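社区旧文具整理与再利用项目 进展报告

报送:Bangash基金 小额资助组
执行单位:Mirno社区活动室
撰写:Baoshan Cheng
核对:Hina Rind

一、本阶段概况

本项目的资助用于把各家各户和附近单位交来的旧文具、零散小件分拣出来,能用的重新配成套,供活动室的课后班和老年手工班使用。上一份报告交出之后,工作重心从收集转到了分拣。收集点仍设在活动室门口和Stodelow路的阅览室,收件时间没有变动,接收标准作了一次修改,见第二部分。

本阶段完成的主要事情如下:收件箱里积压的混装小件基本过了一遍;分类表定了下来;头一批配好的文具袋已经发给课后班使用。没有完成的是标签统一和柜子的调整,原因和打算写在后面。

二、收集情况

截至本报告,登记入册的小件约300件。这个数字只算入册的,直接送去回收的纸张、断笔和空胶棒没有算在内。登记按件进行,夹子、回形针这类东西单独按袋记,一袋算一件,所以实际的个数比册子上多。基金方面如果需要按重量统计,请告诉我们,下阶段可以改。

交来的东西里,办公类占多数,主要是长尾夹、文件夹、订书针和笔。学生类次之,有蜡笔、橡皮、尺子。另外有一部分说不清原来用途的小零件,圆片、圆环、塑料盖之类,多半是混在笔筒和抽屉里一起倒过来的。起初我们打算不收这类东西,后来手工班的老师看过以后要求留下,说可以做拼贴和底座,于是接收标准改为:干净、无尖锐断口、不含电池的小零件一律收下,另放。

收件时遇到的问题有两个。一是有人把整只抽屉的东西装进袋子送来,里面夹着药片、旧钥匙和票据。钥匙和带有姓名的票据已经挂出通知请人领回,到现在领走了一部分,剩下的由活动室保管。二是液体胶水和修正液漏出来,把同袋的东西粘在一起,清洗很费时间。收件箱上已经贴出说明,请大家不要放液体类文具。说明贴出后情况有好转,但没有完全杜绝。

三、分拣办法

分拣在活动室靠里的桌子上进行,桌上铺桌布,小件倒在浅盘里挑。改用浅盘之前用的是深口塑料盒,小件压在一起,底下的看不见,经常要倒出来重来。浅盘装得少,但东西摊得开,挑起来快,有边沿挡着也不容易滚到地上。目前固定使用的浅盘有10只,是用资助款在Penus日用店购买的,发票附在财务表后面。

每只盘里不放多。粗分时各种东西可以混着,先挑出夹子,再挑出蜡笔一类会掉色的,最后剩下圆片、圆环等零件。蜡笔要尽早拿开,和别的东西放久了会沾颜色,浅色的零件沾上以后不好擦。

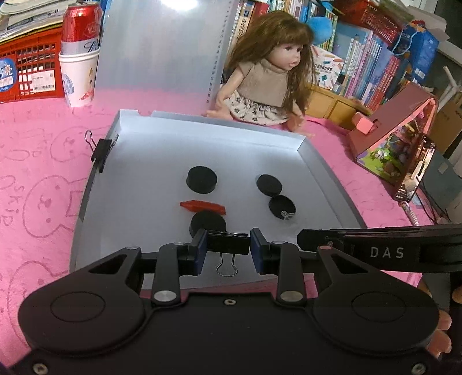
本页最后更新:2023年2月4日

浅盘里的黑色圆片厚薄不一样,分的时候按厚薄归成两档,厚的给手工班做底座,薄的留作拼贴。半透明的小圆环容易压在圆片边上,颜色浅,挑的时候常被带走,现在要求每盘收尾时把圆片逐个拿起来看一下。红色的蜡笔类短头不单独记件,统一放进散装蜡笔盒。

长尾夹要逐只检查。检查的内容是:夹口能否合严,两边的钢丝柄能否扳到底再翻回来,柄脚有没有从卷边里脱出。柄脚脱出但没有变形的,捏紧后装回去即可继续用;夹口张开合不拢的,放进金属回收。黑色的长尾夹数量最多,按宽度分袋,不按新旧分。表面掉漆不影响使用,照常入袋。

这一步花的时间比申请书里估计的多。申请书里把检查和装袋合成一道工序,实际做起来分成两道更顺手:一个人检查,检查过的放在另一只盘里,由第二个人装袋写签。分开以后漏检的情况少了,代价是每次至少要有2个人在场。人手不够的时候只做检查,不装袋。

四、使用情况

头一批文具袋发给了课后班。每袋里有长尾夹、铅笔、橡皮和一小把蜡笔。课后班老师的反馈是夹子最实用,孩子们用来夹练习纸;蜡笔太短的不好握,希望配袋时长一些的优先。我们已经照此调整,短蜡笔转给手工班,手工班打算熔了重新浇成块,这件事需要用炉子,还在和活动室商量场地和看护的安排,没有定下来。

老年手工班领走了圆片和圆环。他们试做了一批杯垫和便签座,做法还在改。便签座是用厚圆片做底,上面粘一只长尾夹,夹口朝上。几种胶都试过,粘塑料面的效果不稳定,放几天会松。手工班建议先把圆片表面磨毛再粘,下阶段试。

阅览室方面借用了一袋宽口长尾夹,用来固定报纸。这不在原定的使用范围内,已经补了登记。

五、经费

本阶段的支出集中在浅盘、封口袋、标签纸和清洗用品,没有超出预算科目。标签纸买得偏多,剩余部分下阶段继续用,不再购置。原计划购买的抽屉柜没有买,活动室把一个闲置的旧柜子让给了项目,这部分款项暂时没有动。我们想把其中一部分改用于手工班的胶和砂纸,其余退回或留到下阶段,听基金的意见。明细见财务表,票据由Hina Rind保管,随时可以查看。

六、没有做完的事

标签还没有统一。早先的袋子用手写标签,后来改用打印的,两种名称对不上,比如手写的“大夹子”在打印标签里分成了两个宽度。已经装好的旧袋要拆开重分,这项工作排在下阶段开头。

旧柜子的抽屉偏深,和当初深口盒的毛病一样。打算在抽屉里加隔板,做成上下两层,材料用活动室剩下的薄板。尺寸已经量过,还没有动手。

零件类里有一些始终认不出来是什么,也没有人要。这部分先留着,到8月还没有用处就送回收。

七、下阶段安排

先重贴标签,再加隔板,之后恢复Stodelow路那边的定期取件。取件次数眼下是每月2次,够用,暂不增加。课后班需要第二批文具袋,内容和头一批相同,蜡笔换成长的。手工班的便签座如果粘得牢,会做一小批放在阅览室试用。

需要基金答复的事项有两件:抽屉柜款项如何处理,以及登记是否要改为按重量。在收到答复之前,账目和登记照现在的办法做。

联系人:Baoshan Cheng,Mirno社区活动室。财务表和登记册复印件另附。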